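Plimelska lounge, drinks station - notebook, June

Start 9.40. Third visit to the booth by the wall. Aileen Mercado on shift for the lounge, me on the arm. Same task as last time: pick up cup, set on drip tray, open the tap, fill, pass to whoever is sitting there. Tea only. Drekodis want the coffee added, but I have told them not before the tea is boring.

Setup as in the Salazar notes except that the tray now goes further in from the rounded corner of the table. Aileen asked for this. When the tray sat at the corner, people sliding along the bench put an elbow near it, and she ended up standing guard, so no time saved for her at all.
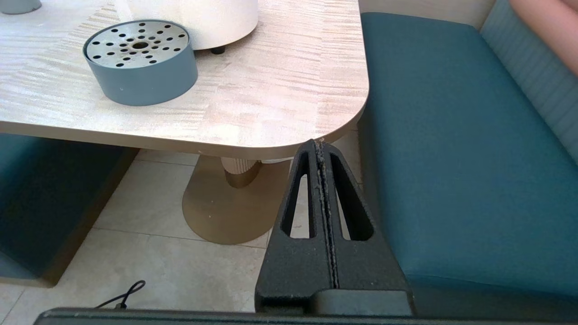

The benches stay where they are. Moving them was raised again by Drekodis and the answer from the floor staff is still no, they clean under them on a fixed pattern and the table spacing is part of that. We plan the arm's path round the furniture.

Pour count from the log is 1,114 since we began, all sites. Of those, 18 were stopped by hand. I went through the 18 with Aileen over lunch. She would have stopped 11 of them herself. The others were stopped by staff who weren't sure if they were allowed to let it carry on. That is a training matter and I should have written it up sooner.

Cups. They come up from the wash and go straight on the tray. Approach is open fingers either side, then close low on the body. Keep the fingers off the rim, Aileen is firm on this, customers drink from there.

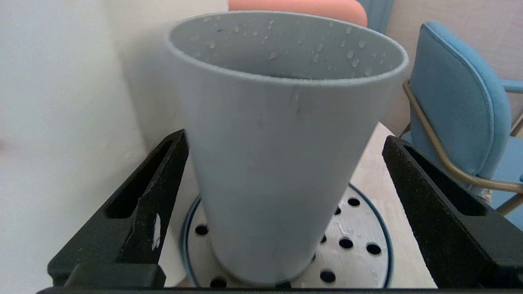 Cup on the tray, fingers open. Drops on the inside wall.

Need to ask the kitchen if cups can stand upside down for longer before they are sent up. Also some have marks below the rim on the outside. Aileen used to turn those away by eye while she was picking them up. The arm takes whatever is next, so now she checks the whole rack at the start of shift. She reckons it is the same work but all at once, and she prefers it when it's busy and resents it when it's quiet.

Changes agreed today:

1. Tap opens only when the cup is confirmed under the spout. Plodia software does this already but the setting was off on this unit. Switched on.

2. Dispenser to be wiped down between refills, front of the base included. Goes on the staff sheet, not on ours.
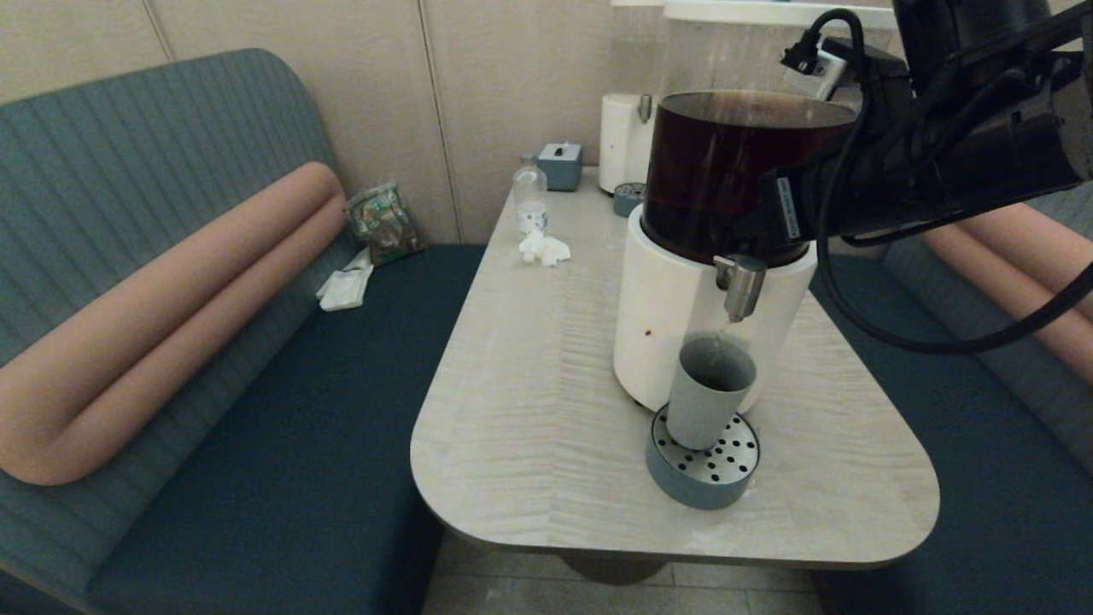 3. Fill limit lowered. Staff top up by hand if a customer asks. Aileen wanted this one most - carrying a too-full cup to the next booth was her main complaint in the first week.

4. Pause button moved to the staff side. One press holds, second press carries on. No long press, people forget.

Ran again after lunch with the new limit. Grip force left at 90 on our scale. I would like to try lower but not on the same day as the fill change, or we won't know which one did what.

Aileen stayed for the afternoon runs and kept a tally of how often she had to come over. Her view is that pouring was never the hard part of the job, it was being called away from a table halfway through taking an order. If the arm does the tea and she still gets called away to look at the arm, she's no better off. Fair point. I want her tally next to our log in the report, same page.

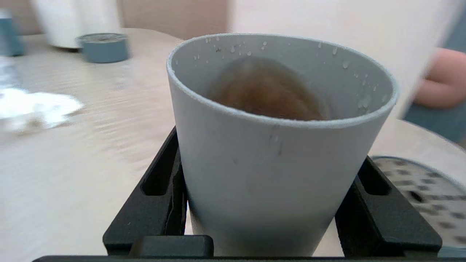
Cup in the grip, hand alongside at the right.

Hands near the cup: the rule for now is staff may reach in while the arm is held, not while it moves. Needs saying on the sheet in those words. The two newer staff had each been told something different.

To do: kitchen about the drying, copy of the sheet to Salazar, ask Drekodis who pays for the second drip tray. Rota for next visit is with Aileen.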